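Sink Corner: the toothbrush edition

Regular readers of the Flemell house newsletter will know that the shelf above the shared basin has been a sore point since October. At last count it held 27 objects, of which 3 were toothpaste. So this month's tidy-up starts small, with one cup, one holder and one brush, laid out on a table where they can't hide behind the shampoo.
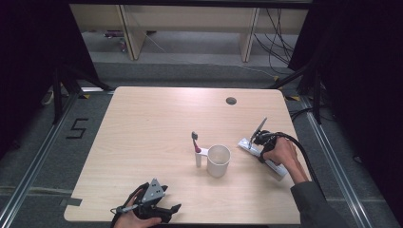 Cup and holder, side by side.

The holder goes to the left of the cup and the brush stands in it, head up. If yours has been living face down in a mug, please reconsider. Pick a brush you'll know half asleep, too. Pink and grey is a fair choice, and the rubbery grip gives you something to hang on to at seven in the morning.

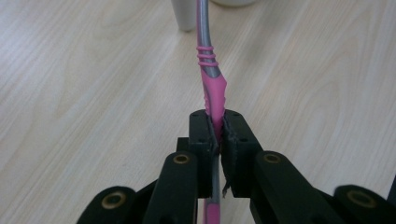 What goes where

Cups live upstairs at Millet and spare holders are in the Vurnatano cupboard, second shelf. Take one of each and kindly stop there. Wipe the surface before you put anything back on it.

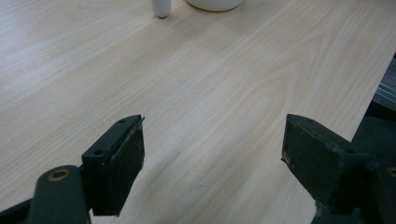 Pale wood shows every ring and every blob of toothpaste, and the one in the Millet bathroom has been there long enough to pay rent. A damp cloth does it. Unclaimed brushes go in the bin at the end of the month.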